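Carrera vertical de Skokon

La Carrera vertical de Skokon es una prueba atlética de ascenso por escaleras que se celebra cada mes de junio en la torre Kwiatkowski, en la ciudad de Grelulo. El recorrido consta de 3141 escalones y se disputa en salidas individuales, separadas por intervalos de 20 segundos.

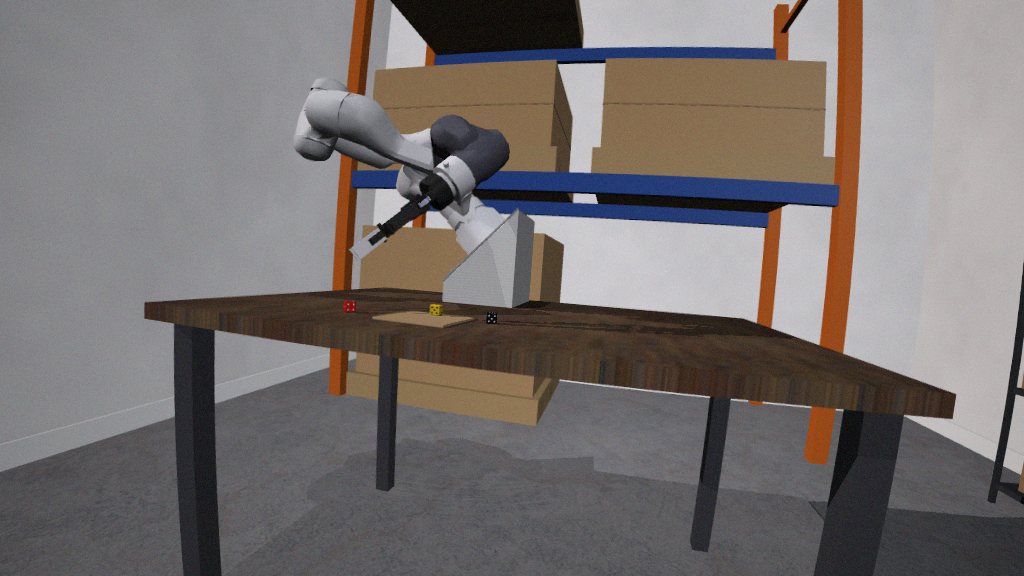

La primera edición fue organizada por el club Tuto y reunió a participantes de 16 países. Dalibor Skála obtuvo la victoria masculina y Marianna Kalinowski la femenina – ambos repitieron triunfo al año siguiente.

El reglamento vigente, aprobado el 6 de enero de 2023, admite el uso del pasamanos y prohíbe los bastones. 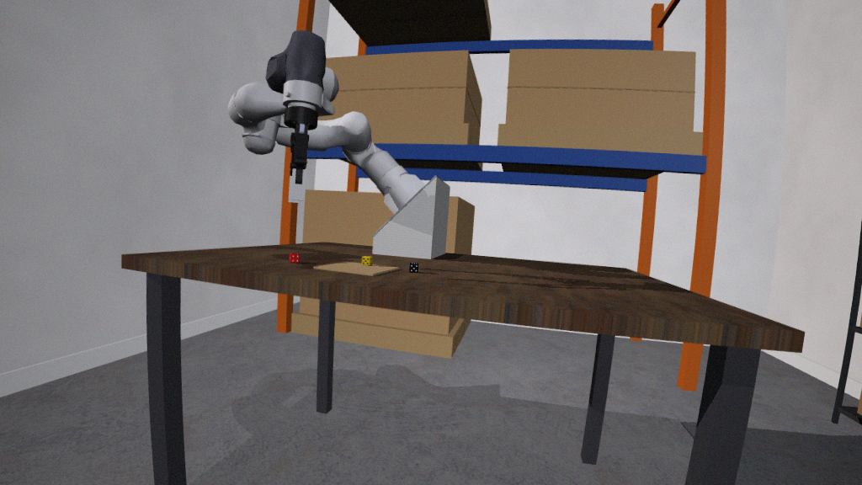
La preparación técnica de los corredores se basa en la economía del gesto. El manual del club, redactado por Waltraud Leitner, dedica seis páginas al trabajo de brazos. La cadena de hombro, codo y muñeca interviene en la tracción sobre el pasamanos.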